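Damitz picking cell: working rules FAQ

Who can change the arm speed?
Only Delia Sosa or Dorothy Bramwell. The limit is 100 mm per second whenever a person is inside the yellow line.

How should bins sit on the rack?
Side by side, rims level, nothing hanging over the rail between them. Push each one back along the rollers until it stops. 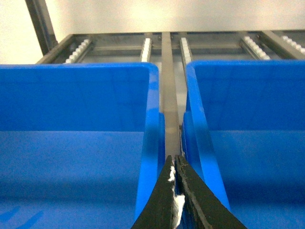

How many parts go in a tray?
No more than 2 for switches. Stand them upright, caps up, with clear space between them so the fingers can get down to the tray floor.
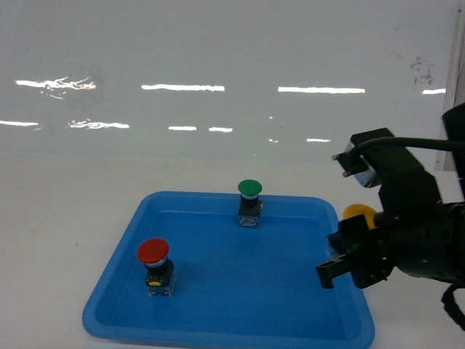
Mixed colours are fine, as long as the job sheet lists both. Erkik parts go in the same trays.

When are the fingers checked?
At 7 in the morning and after every 700 picks. Write the count in the Tetteh log and sign it.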